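Bedroom chores still slow going for robot arms

Clearing a bed remains hard work for a machine, according to a study from Datier released in June. The firm ran 1,139 simulated tidying jobs in which a single arm had to pick up household objects and put them where they belonged.

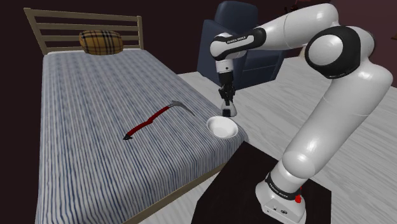

Small, rigid items gave the least trouble. Long or oddly shaped ones were often dropped or gripped at the wrong end, and soft bedding caused the most failures.

"It can do one thing at a time, slowly," said Kartini Liem, who led the study. "A whole room is beyond it for now."

Datier plans 300 further runs before trying the same jobs with a real arm at its Omden workshop. Caoimhe Dunne of Flekidlow, which sells shelf-stacking equipment, said shops would wait for those results.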